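Release notes with a bit of heart: the Zondley tabletop tasks

Our biggest change since October is finally merged, and I have been grinning about it for days. Zondley, our simulated tabletop, now talks to the planner through a single interface called Jaber, so a policy that runs in the simulator can be pointed at the bench arm with one line changed in the config. It used to take 7 files and a good deal of swearing.

The part I'm most excited about is the block detector. Bruna (the perception module, for those who joined recently) used to find blocks by color alone. That worked fine from overhead and fell apart as soon as the wrist camera got close, when one block can fill a big piece of the view and the lighting on its faces shifts. The new version looks for the dots as well as the color, and it is allowed to say "I don't know" when there is nothing to find. That second bit matters a lot! The old detector always returned its best guess, even over bare table, and the planner would set off happily toward a patch of brown.

We ran the new one on 2000 rendered views and went through every miss by hand. There were 125 of them. Most were views with a dot clipped at the border, and I think we can get a good share of those back by keeping the last confident pose for a few steps and letting the planner lean on it. The branch is called devell-hold if you want to try it (Devell is also the name of the logging tool, sorry, I'll rename one of them).

On the control side, the gripper now slows down over the last 17 millimeters of an approach. It looks so much calmer. You can change the distance in the task file, and please do, I picked it by feel.

Still open: the depth values go noisy along the far table edge, and resets are slow when a tray is loaded. If you have an hour to spare, the reset bug is a lovely small one to start with. The replay viewer also got a scrub bar, and you can step back and forth with the arrow keys.

Next release is planned for 4th December, and the wrist views below are from the current build.
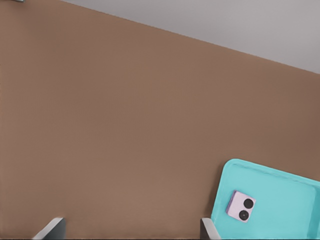
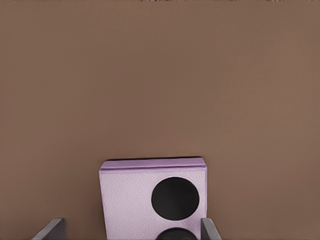
Block in the tray, block close up, and a stretch of bare table.
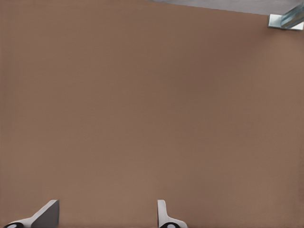

Written by the Zondley release editor
Simulation and Tooling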